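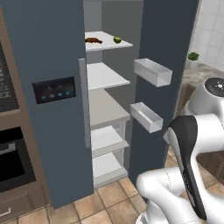
Slide 1: Title, hello, who we are

Hi everybody, thanks for sticking around for the last talk before lunch. I'm going to keep the title short: "Does the wrist camera know what the room camera knows?" The project is called Uma, it's been eating my life since May, and today I get to show you what we found (and what we broke along the way, which is half the fun).

Wait for the laugh. If no laugh, move on.

Slide 2: The question

Most of us train kitchen policies with at least two views. One looks at the room and one looks down past the fingers. We all kind of assume the room view is for finding things and the wrist view is for grabbing things. I believed that for years! I never tested it.

So Uma is a test of that. Same simulator, same arm, same demonstrations, and the only thing that changes is which view the policy is allowed to look at, and when.

Say "and when" slowly. It's the whole talk.

Slide 3: The kitchen

Everything I'm showing today is simulated. We have 22 kitchen layouts, and the one behind me while you were sitting down is Kashindye, my favorite. Terracotta floor tiles, slate-blue fridge with both sides of the inside showing, a sausage-looking brown thing and a lime up on the top shelf. The layouts all have names because I got tired of saying "layout fourteen" in meetings.

Point at the fridge door. A big open door is a wall as far as the arm is concerned, and in this view the arm is sitting right next to it. Remember that for slide 7.

If somebody asks about the lime: yes, small things on a high shelf are hard, no, I don't have a separate plot for it.

Slide 4: The data

We collected 1,746 demonstrations by teleoperation. Each one is a short kitchen task: get a thing, move a thing, open or close something. We kept the messy ones as long as the task got finished. I used to throw those out. Please don't throw those out! The wobbly approaches and the second tries are where the policy learns what to do after it misses, and when we trained on a cleaned-up set the recovery behavior just went away.

(Drink water. You talk too fast on this slide.)

Slide 5: The method, which we call Iremel

OK so the method. Iremel is a gate. It sits between the image encoders and the action head, and at each step it puts out one number that says how much to trust the wrist view against the room view. There's no label for that number. It gets learned along with everything else from the same imitation loss.

The trick that made it train was view dropout. During training we hide one of the two views for a stretch of time, a whole stretch, so the policy can't coast on what it saw one step ago. The first time we tried dropping single steps and the gate learned nothing at all. It sat in the middle like a bored cat. Longer stretches woke it up.

We compare against three things: room only, wrist only, and both views glued together with no gate.

Slide 6: What the wrist sees

This is where my own assumption fell over, so take your time here. Down at the counter you get a view with almost nothing in it. You've got one eggplant, you've got marble, you've got two fingertips coming up from the bottom. No fridge, no door, no walls. I figured a policy in this spot would be lost without the room. 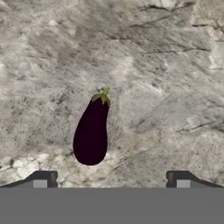
And for the last part of a reach, it isn't lost. The gate swings hard to the wrist view well before contact, much earlier than I would have set it by hand. With the fingers still open and a gap between them and the vegetable, the policy has pretty much stopped listening to the room. What it seems to care about is where the object sits between the two fingers, left or right, and which way the long axis is pointing. We checked this by blanking the room view at that stage, and the grasps came out the same.

The speckled stone was a worry, by the way. All those dark veins make a lot of edges, and a dark shiny object on a busy counter sounds like trouble. We swapped the counter textures at test time and it cost us a little on the wrist-only policy and very little with the gate. I don't have a great story for why. If you do, find me at lunch.

Slide 7: Where it fails

Doors! Remember the door. Of the 7 task families we tested, 6 got better with the gate compared to gluing the views together. The one that got worse was taking things out of the fridge, and it got worse for a reason you can watch happen. The gate hands control to the wrist too soon, the wrist can't see the door, and the elbow goes right into it.

Play the clip twice. People like the clip.

Slide 8: What's next

Two things. We're adding joint positions as an input to the gate, so it has some idea where its own elbow is. And our friends at the Cleluldale lab are going to run the same gate on a real arm, with real vegetables, and I'm nervous and excited about it in equal amounts.

Code and layouts are linked on the last slide. Leave that slide up during questions.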